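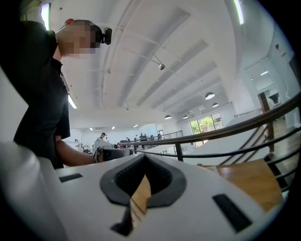

Beside the railing, with the ceiling lights on. September.

Print this page | E-mail this page

Filed under: House Diary, Pakzad Building, Stairs and Workspace

September, early afternoon

The morning was given over to the stairs and the railing, which have been on the list since the move. The handrail was wiped down along its full length and the horizontal bars below it were done one at a time, top bar first. Dust collects on the lower bars more than one would expect. A second cloth was needed before the first landing and a third before the end. The posts were checked by hand. One has a slight give at the foot and has been entered in the repairs book, where it joins the sticking door and the window catch.

The wooden floor on the higher level was swept and then mopped with very little water. The instructions left by the previous occupants ask for 80 milliliters of cleaner to a full bucket. The measuring cup is still missing, and the cap of the bottle was used in its place. Staff who have the cup are asked to return it to the supply closet.

Mustotix has occupied the Pakzad Building for 11 months. The building dates from 1899 and was used for storage over much of that time, and the present arrangement of one large open workspace with a stair beside it is much later. The Office has received several remarks about noise. Sound travels easily between the levels, and chairs moved on the wooden boards are heard below. Felt pads have been ordered from Cenex – a pack of 70, the smallest quantity offered. The desk chairs will be done first. The small chairs upstairs will follow if there are enough pads left.

The lighting was also reviewed. The tubes were switched on row by row before nine o'clock and left on through the morning. It was agreed that the light is even enough for table work, though two colleagues find it too white late in the day and have asked whether desk lamps might be permitted. They may, provided that cords are kept away from the stair. Cleaning the long ceiling beams was put off again. It requires the tall ladder, and the tall ladder is on loan to the ground floor.

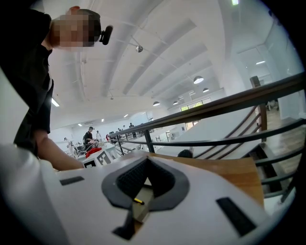

On the matter of the tables, the rule adopted in the spring remains in force. Tables in the open workspace are shared and should be cleared at the end of the day. Coats and bags may be kept on them during working hours if space allows, but the hooks by the entrance are preferred, and there are plenty of them. Items left overnight are placed in the gray bin beneath the stairs and held for one month. The bin at present holds an umbrella, a set of keys with no label, and one glove from last winter.

The wooden table nearest the railing was rubbed with oil some weeks ago and has taken it unevenly. There was some discussion of whether to sand it and begin again. The Office is inclined to leave it until the holidays, when the windows can be kept open and the smell will trouble fewer people. A sample of Flistska, the oil used on the treads, will be tried on the underside before then.

Tasks carried over to next week: the loose post, the window catch, the ladder, and a fresh notice about keeping right on the stairs. The present notice has been taped over the old one twice and the corners are lifting. The wording will stay as it is.

The workspace was in use until shortly after five. Floors were dry by then, and the buckets were returned to the closet.

This site uses cookies to remember your reading preferences. By continuing to browse, you accept our cookie policy. Accept | Manage settings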